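Baby monitor keeps losing connection to the parent unit at night

Posted in: Baby and toddler, Monitors and alarms

siltulum_mum
We have the Grastusier video monitor with the clip-on breathing sensor. It worked well for the first 5 weeks, but since we moved our son into his own room the parent unit beeps and shows "out of range" several times a night, mostly between 2am and 4am. His room is across the landing from ours, 13 steps at most, and the box says it should cope with far more than that. Both units are plugged in. I have turned everything off and on again and moved the camera from the shelf to the chest of drawers. Is it faulty, or is there something else I should try before I send it back? I don't want to go without the sensor, as he was a bit early and I sleep better with it on.
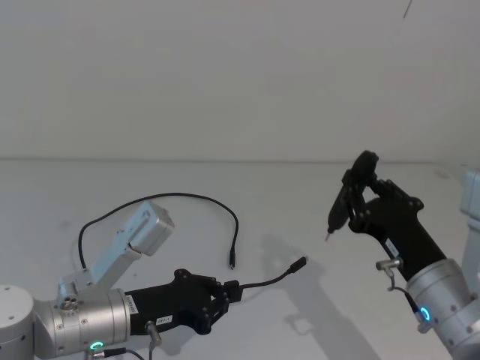
Replies (3)

Ruppert
Had the same one. Sent it back and got a refund. Wouldn't bother with it.

bedcombe_dad
Before you return it, check what is between the two units. The range on the box is for open space. Ours dropped out all the time and the cause was a mirrored wardrobe on the wall between the bedrooms. Foil-backed plasterboard does the same thing, and so does a hot water tank.

Things that helped us, in the order I would try them:

Move the parent unit to the other side of your bed for one night and see if the beeping changes.

Keep both units at least a metre from the router, cordless phones and anything else wireless.

Go into the settings menu, choose Link, and pair the units again. Ours had to be done twice.

Look at the battery in the parent unit even if you leave it plugged in. When ours was getting old the picture cut out although the charger was connected.

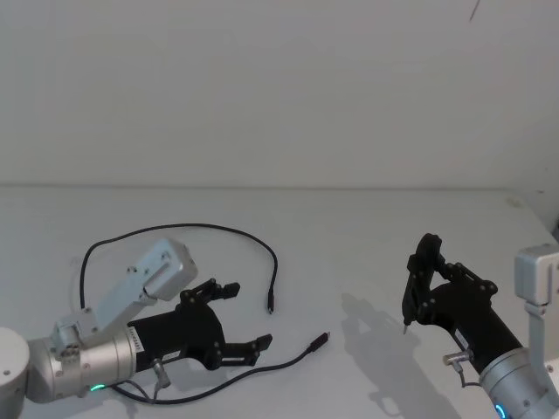
If it still drops out after that, ring the shop and ask for a replacement parent unit only. We were offered that without having to send the camera back. Keep the flex well out of reach of the cot while you are moving things - ours says a metre on the warning label, and he will be grabbing at everything soon enough.

nightfeeds40
Agree with the above about the wardrobe. The time of night might be a clue as well. Does your router do its updates at 2am? Ours did, and changed channel each time. You can usually fix the channel in the router settings.

On the sensor, if he was early I would mention it to your health visitor. Mine was clear that a home monitor doesn't replace putting the baby on his back in a clear cot, and that if you are ever worried about his breathing you ring for help whatever the screen says. She also said to have him in with us for the first six months, so if yours is younger than that it may be worth moving the cot back for now.

siltulum_mum
Thank you. There is a big mirrored wardrobe on that wall, so I will try the other side of the bed tonight and look at the router tomorrow.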